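Wicker baskets for toy storage - liners or no liners?

coralie_h
We've finally given up on the big plastic tub in the family room and I'm moving everything into wicker, one basket for each kind of toy, so the kids can put things away themselves (that's the dream, anyway). I bought a low rectangular one from Etden for the balls and I'm already so fond of it. My question is whether I should sew liners before I buy more. My sister says yes, my husband says I'm making work for myself.
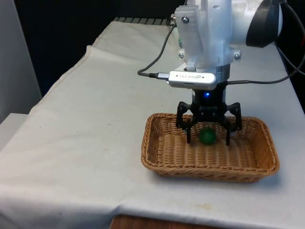

Does a basket for balls need a liner?
Small smooth balls do fine without one, but anything knitted or fuzzy will catch on the weave sooner or later.

marama_w
Team liner, sorry to your husband! I made mine from an old cotton sheet with a bit of elastic around the top, and they come off and go in the wash at 90 with the towels. Crumbs get into everything in our house, and picking them out of wicker with a toothpick is no way to spend an evening.

tautahi_angus
I'd go the other way. We had liners for a year or so and they were always bunched up in the bottom with a crayon hiding underneath. Now I just tip the basket over on the back step and give it a good whack - done. Spend the sewing time on something nicer.

marama_w
Angus, yours must have been too loose! Tie them at the corners and they stay put.

pallavi.b
Could I put in a word for keeping them low and wide? We bought tall ones from Pesonen and my youngest just empties the whole thing to reach whatever's at the bottom. The shallow ones get used properly.

coralie_h
Thank you all, this is lovely. I think I'll line the one for the dolls' clothes and leave the ball basket bare until June, and then see how I feel about it.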